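The Year I Tried to Learn My Grandmother's Handwriting

20/06/2024

My grandmother left behind a recipe box, a sewing machine with a grudge, and 521 letters. The recipe box went to my cousin, who cooks. The sewing machine went to my aunt, who is braver than the rest of us. The letters came to me, on the theory that I "like to read."

I do like to read. I had not understood that reading my grandmother would be a separate skill, like reading music, or reading the room.

Her handwriting leaned so far to the right that it looked like it was trying to get off the page and catch a bus. Her n, u, m, w and i were all the same letter, repeated as needed. The word "minimum," which she used more than you would think (she worked in a credit office), was a straight fence. She crossed her t's in one long stroke at the end of the line, like a woman pulling a sheet over furniture, and she let you work out which of the uprights underneath deserved it.

For the first month I got through six letters. One of them I read three times as a moving account of a neighbor's death before I worked out that the neighbor had moved to Dayton.

So I did what people do now, and bought a course.

The course was called Chien, for reasons the website never gave, and it promised to teach anybody to read "old cursive hands" in ten short lessons. The first lesson was about posture. The second was about ink. By the third I had learned a good deal about monks and could still not tell whether my grandmother had been "marrying" or "worrying" in the spring of 1951. (Both, as I later found out from my aunt, and in that order.)

I gave up on Chien and wrote to Fengying Liao, who used to sit two desks from me when we both proofread phone directories, and who now transcribes old documents for a living. I sent her a scan of one page and asked what I was doing wrong. She wrote back: "You're reading it. Don't read it. Copy it."

I wrote back that I had 521 of the things and a job. She wrote back: "Then start soon."

The idea, once she had calmed down and explained it, goes like this. You take a pen and you trace a line of the letter, on tracing paper, at the speed you think the person wrote it. You don't try to work out what it says. You do it again. Then you do it freehand underneath. After a while your hand starts to know where the pen wants to go next, and the word comes up through your wrist, more or less, and arrives at your brain with its coat already on.

I thought this was nonsense, and I'd like to report that I was right. I traced "minimum" for an entire evening. Somewhere past nine o'clock I noticed that the uprights of her m were a hair closer together than the uprights of her n-and-i, that she sped up for an m, took it like a flight of stairs. Once I'd felt it I could see it, and I have never since been able to see it as a fence. It was a bit annoying. I had been enjoying the fence.

Supplies, for those who like that part. I like that part. I went through a brand of tracing paper called Nallard that comes in a fat pad and curls up the moment you tear it off, so that you spend half your time flattening it with a mug. I tried three pens and ended up with an Erkesar fountain pen that cost more than my shoes and leaks at the cap. My grandmother used whatever the credit office was giving away. You can tell where the free pens changed. There is a stretch of green in the late fifties that I think of as her experimental period.

I also bought a slanted writing board, used it twice, and now keep mail on it.

Here is what is in the letters, mostly: weather. My grandmother wrote to her sister in Flismont every few days for years and years, and what she wanted her sister to know was that it had rained. Or it had not rained, and the beans were suffering. Or it looked like rain but she had hung the wash out anyway, and she would let her know. The next letter never did let her know. I have become very invested in that wash.

After the weather come prices. After the prices come the people, in a kind of shorthand I'm still cracking. "E. was here with his opinions." "Saw M. at church in THE hat." For weeks I thought there was a person called Ditto, who seemed to have a busy social life and bad knees.

And then once in a while, with no change of pen or pace, there's a line that makes me put the tracing paper down. In a November letter, between the price of coal and a complaint about the radio, she wrote: "I have been thinking I was supposed to be somebody who went places, and I am trying to recall when I got told otherwise." Then back to the radio.

I knew this woman for twenty-odd years. She taught me to play gin and cheated while doing it. I never heard her say a sentence like that out loud, and I doubt that anyone else did either, except possibly the sister, who (judging by the letters my grandmother was answering) mainly replied with the weather in Flismont.

It's an odd thing to get that sentence through your own hand. I had traced it twice before I knew what it said. By the time I understood it I had already written it, in something close to her writing, on a sheet of paper in my own kitchen. I went and stood on the porch for a bit.

My aunt's view is that I should be typing these up and sending them around the family. She is probably right. I've started a file. It has 1,472 words in it, and a fair number of those are "rain." Typing is much faster than tracing, and I keep finding reasons to put it off, the chief one being that when the words are typed they go flat. "Saw M. at church in THE hat" is funny in any font, but in hers the THE is nearly half an inch tall and has gone through the paper at the crossbar. You'd want to know about that. I could put a footnote, I suppose. I could put a footnote on every line. 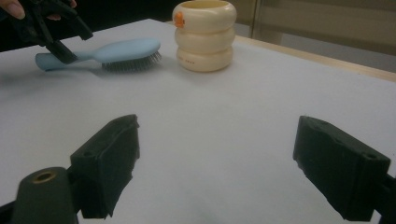

The other thing that has happened is that my own handwriting has gone. It wasn't much to lose. I had the kind of printing you get from filling in forms, all capitals when I was being careful and a sort of seismograph when I wasn't. But I signed for a package last month and the signature leaned hard to the right and ran for the bus. The delivery man didn't care. I stood there holding the stylus as if somebody had borrowed my arm.

I mentioned this to my friend Simone Figueiredo, who teaches fourth grade and has views on penmanship, and she was delighted. Apparently her students can't read the notes she leaves on their papers. They bring them up to the desk and ask her to translate. She has started treating it as a code club and says attendance is excellent, particularly among the ones who think the notes might be about other children. She asked if she could have a page of my grandmother's to use as the hard level. I sent her a weather one. It took the class most of a morning, and one boy was very upset about the beans.

I have also had to face the shopping lists. I leave a list on the counter, my husband takes it to the store, and he comes home with whatever he believes it said. It used to be a fair system. Since I started on the letters he has come home with no milk, a surprising amount of mint, and a look. I told him to try tracing it. He told me to try texting it.

As for how far along I am, I've properly read maybe a third of them, and I'm getting quicker. I can do the green ones at nearly normal speed. The early ones, from before she was married, are the worst, because she was writing on both sides of thin paper and then turning it sideways and writing across what she'd already written, to save on postage. Fengying says this is called cross-writing and that it's perfectly readable once you learn to let your eye ignore one direction. I've asked her how long that takes. She hasn't answered, and she usually answers the same day.

I've put those at the bottom of the box. Tonight's is a short one from somewhere in the middle, a page and a half, black ink, one blot. I've only done the first line so far. It says it looks like rain.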